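Citesura Publishes Interview with Perception Software Lead on Clear Containers and Motion Planning

The software group at Citesura is best known for Florkidero, the planning and perception package used by its manipulation teams. In January the group released a new version with a rewritten depth module. The Citesura communications office met with Cadi Mathias, who leads perception software, to discuss what has changed and what remains to be done.

Mathias joined the group as a developer on the control side and moved to perception two years later. She describes the move as a practical one. "The controller was doing exactly what it was told," she said. "The trouble was in what we were telling it. We would send a grasp point that sat three centimeters behind the wall of a container, and the arm would go there faithfully."

Transparent and translucent household objects have been the group's main subject since then. According to Mathias, depth sensors tend to report the surface behind a clear wall, or report nothing, and a planner that accepts those readings will treat the space as free. The earlier version of Florkidero filled the missing readings by averaging their neighbors. The new version no longer does so. It marks them as unknown and passes them to the planner with that label attached.

"An unknown region is useful information," Mathias said. "The planner can slow down, or approach from another side, or ask for a second view. It could do none of those things when we handed it a smooth surface that we had made up."

The depth module was tested against a set of 1,825 recorded episodes, each consisting of a short approach toward a single object. Mathias said that 63 of these were set aside after the review found errors in their time stamps. The remainder were replayed through the old and new versions with the same planner settings, so that any difference in the planned path could be traced to perception alone.

The replay tool, called Allix, was written within the group. It steps through an episode one frame at a time and shows the planner's output beside the sensor data. Mathias considers it the more important piece of work. "People ask about the model, and I understand why," she said. "But the model was trained in an afternoon once we could see what was going wrong. Allix took most of a year, and we had to throw out the first design." The first design kept every intermediate result in memory and could not open an episode longer than 2,000 frames. The present one recomputes results on request and keeps only the last few.

Asked which objects still cause difficulty, Mathias named food storage containers with clear walls and a hazy lid. The lid often returns a usable surface and the walls do not, so the estimated shape can come out as a flat plate with nothing beneath it. A printed label helps to fix the position of the lid, she said, although it contributes little to the estimate of height.

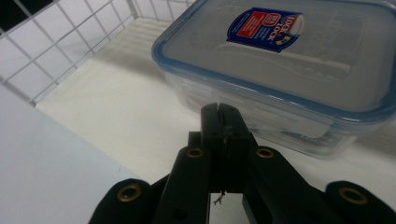 The group's current approach is to combine the lid outline with the supporting surface and to infer the walls between the two. Mathias was careful to describe this as an interim measure. "It assumes that the walls go more or less straight down," she said. "Many of them do. A bowl does not, and we have a separate rule for bowls that I would like to remove."

She also spoke about grasp planning near enclosures, where wire panels produce scattered readings of their own. Florkidero now stores such panels as fixed geometry when their position is known in advance. The Mujić library, which the group uses for collision checks, accepts this geometry directly, and the time needed for a full check has fallen to 5 milliseconds on the group's standard workstation.

Work on the next version has begun. It will move the unknown label into the controller, allowing closing speed to be limited during the final part of an approach. Mathias expects the interface to change once more before it is fixed, and she has asked teams that maintain their own planners to wait for the revised documentation before updating — a draft will be circulated internally first.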